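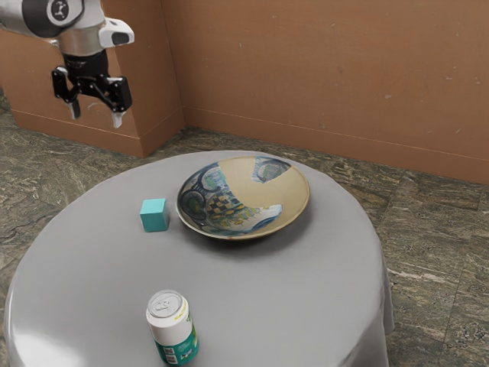 Charging to 80 or 100 per cent on a Sillow with the smaller battery?

Posted by Tymofii Melnychuk, Sat 27 January

I bought a used Sillow in Resberg and the handbook only says "charge daily to the recommended level". My commute is 40 miles there and back. The dealer says fill it every night, a mate at work says never go over 80. The app is set to 100 at the moment. Which is it? I can only charge at home, on a Provik wall box.

sirko_ev

Depends which cells you've got. The early cars have LFP and those want a full charge once a week or the range reading drifts. The later ones are NMC, so set 80 for daily use and go to 100 the night before a long trip. The battery type is on the sticker inside the driver's door. With your mileage 80 is plenty either way.

Check the timer on the Provik as well. Mine went back to default after the March update and charged at peak rate for 2 weeks.

dunmow74

I always do 100 and mine is fine. 1000 miles so far.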